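Workshop Tips: Teaching by Hand With a Gripper

These notes are for anyone recording tasks at a bench or kitchen table with a hand-held gripper. Most of them came out of the July sessions at Dlamini.

Clear the table first. Wipe it down and put away anything the task does not use. Crumbs end up on the pads.

Open the fingers all the way before you start each take. Hold the gripper still for a second, then move. Go at the speed you would use to set down a full cup. If you fumble the object, stop the take and start over.

Check the pads every 60 takes. Run a thumb along the top edge of each one and feel for lifted facing.
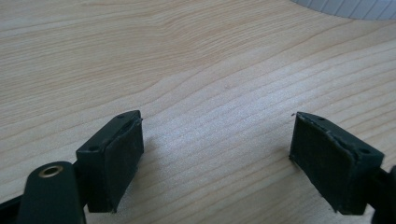 Dust comes off with a barely damp cloth. Let the pads dry before you pick up anything made of paper. Trim a small burr with nail scissors. Do not pull on it, or the facing will peel. Morenike Etim glues hers back down with contact cement and leaves them clamped overnight.

Tighten the screws by hand only.

If you are driving the arm by remote control, rest your elbows on the table. Bartosz Cieślak uses a folded towel under his. Take a break after 68 takes at the most. Tired hands drift to one side, and the robot will learn that too.

Write down what you did in each batch, including the bad ones.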